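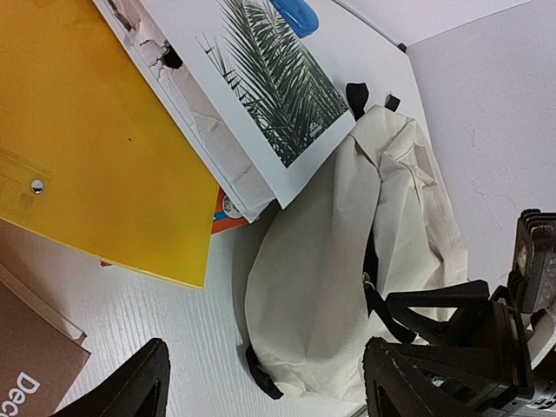 Canvas bag, paper bag, yellow folder. Tuesday group's table at the Lurnstead robotics club.

Give the kids the floppy stuff

Every September it's the same fight. Do we start the new students on blocks or on real things. I say real things. Bags, folders, whatever is in the closet. I've lost this argument twice and I'm making it again.

Blocks are easy. A block sits where you put it, the gripper closes, everyone claps. Then the kid thinks picking stuff up is solved and goes off to play with the wheels. Five weeks gone.

A canvas bag is a diferent animal. Where do you even grab it? The strap? The fold? Rezaul Majumder spent most of a session on that question with his group and not one of them looked at a phone. They were arguing about cloth! Teenagers.

Eglė Hunt, who runs the Tuvurberg contest, disagrees with me. Her point is scoring. You can't judge 30 teams fairly if the bag lands in a new heap each time. Ok, true. For a contest. But a club isnt a contest and we keep building our year as if it was.

And yes, more failed grabs. Last year we logged 654 tries on soft items and 46 were clean. Parents saw that number and got nervous. I'd put it on the wall. It's the best thing we made all year, those logs, kids writing down what they think went wrong and then fighting over it.

So keep the blocks for the first day. One day. Then out come the bags.

Anoma Bhattacharjee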